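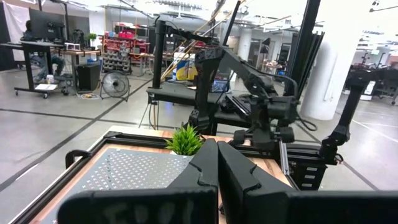
Gidirer Two-Arm Bench Kit: A Review From the Person Who Had to Put In the Purchase Order

I keep the equipment budget for a small shop, so I read product pages the way other people read ransom notes. The Gidirer bench kit has a very nice product page. It promises a complete starter workcell, and I would like to talk about the word "complete."

What you get for the base price is a bench frame in black aluminum extrusion, a light wooden top, a perforated metal plate and the arms. What you do not get is the overhead bracket, the second set of fingers, the longer cables, or any screw that fits the plate. Those are accessories. The screws alone are a separate line on the quote, and they have their own lead time.

We bought through Grudgate, who resell the kit and were pleasant about it in the way people are when they know you'll be back. First quote in January, second quote a little later with the word "updated" on it. The difference was shipping. The extrusion comes in long boxes and the freight company charges for long boxes as if they contained a giraffe. Ask for the freight figure before you take anything upstairs for approval. I didn't, and had to go back up the same stairs.

The bench

Good. Really good, and I wasn't in the mood to like it. The frame went together in 2 evenings with one hex key and very little swearing. Extrusion is expensive by the foot, but you can bolt a post to it wherever you want one, and in our first month we moved the posts 3 times. A welded table would have cost less and we would have hated it by the second move.

The perforated plate is the part I argued against, on the grounds that it was a sheet of metal with holes in it and the price was insulting. I lost. Fixtures go down in the same place every time, and the afternoons we used to spend re-measuring things have gone back to being ordinary afternoons. The plate stays. The price is still insulting.

The arms

They're light, dark plastic and servo joints, and they're priced that way. If your job involves heavy parts, close this page and go look at something with a cast body and a much larger number beside it. Ours handle small stuff and they're fine at it. Cable management is whatever you make of it. The manual has one drawing on the subject, and the cables in that drawing have clearly never met a wrist joint.

Budget for spare servos on day one. Gidirer sells them singly or in packs of 4, and the pack is the better deal by enough that buying one at a time is just a hobby.

The fingers

Matte black, stepped at the tips, good grip on small parts. Get a marker and write on them as soon as they're out of the bag. Left and right look alike in a drawer, and so do old and new, and the kit comes with no labels for any of it. Marker rubs off, so plan on doing it again.

What it really costs

Base kit as listed, fine. Our extras (bracket, fingers, cables, screws, servos, giraffe freight) came to $1,393, and that's before anybody's time. I'd put that figure in the request from the start. Asking for one larger sum hurts once. Asking for a string of small ones gets you a nickname.

Also plan for floor. The bench footprint on the spec sheet is the bench. It leaves out the reach of the arms, the room to walk behind them, and the side table where everything that isn't a robot ends up.

The alternatives

Bavura makes a heavier bench with everything in the box. It's a better piece of furniture and the quote made me put my coffee down. Gethin rents a similar setup by the month, and if your project has a firm end date I'd call them first. Ours had a firm end date too, at one point.

Verdict

Buy it if you're handy and expect to rearrange things. Get the plate, get the servo pack, skip the branded tool tray. And order the screws with the bench, on the same purchase order, or you'll own a very handsome table for as long as it takes them to arrive.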